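Clonovari open day, 16/05/2025

Most visitors went straight to the pallet line. I spent my time at the tableware cell, a single arm working over a serving counter, and asked how it is kept running.
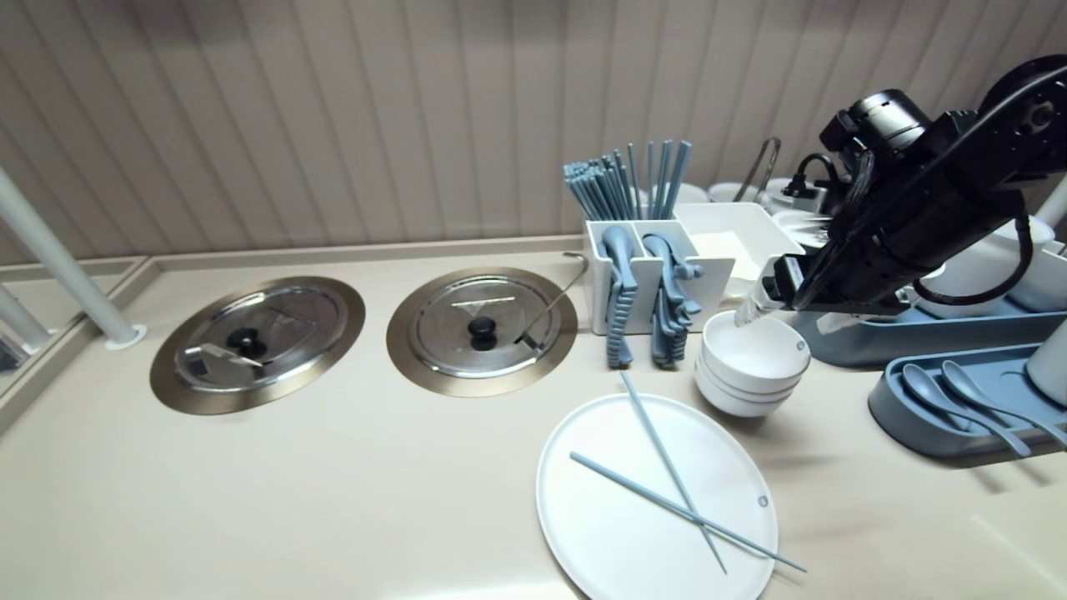
The arm over the stacked bowls at the serving counter.

The base is checked against the counter every 75 hours of running – two bolts, same torque each time. The cable gets a look at each shift change.
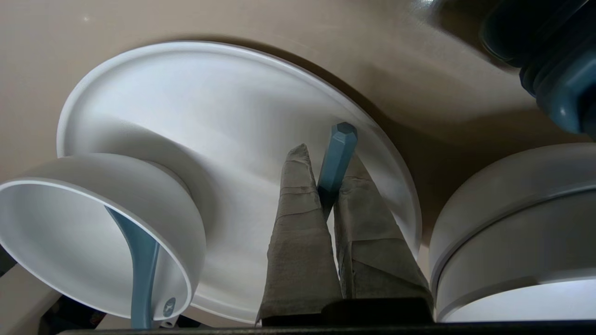
Fingertips are the main wear item. Clonovari wraps them in-house and keeps spares in a drawer. The wrapping on this pair was frayed at the edges, though it had a grip on a six-sided handle. A rewrap takes 15 minutes, and the grip is then set again using the thinnest utensil.

After a rewrap the crew also runs through bowls and spoons
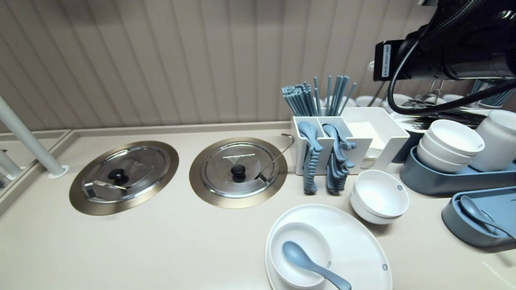
at low speed before the cell goes back to normal pace. Settings go in a paper logbook.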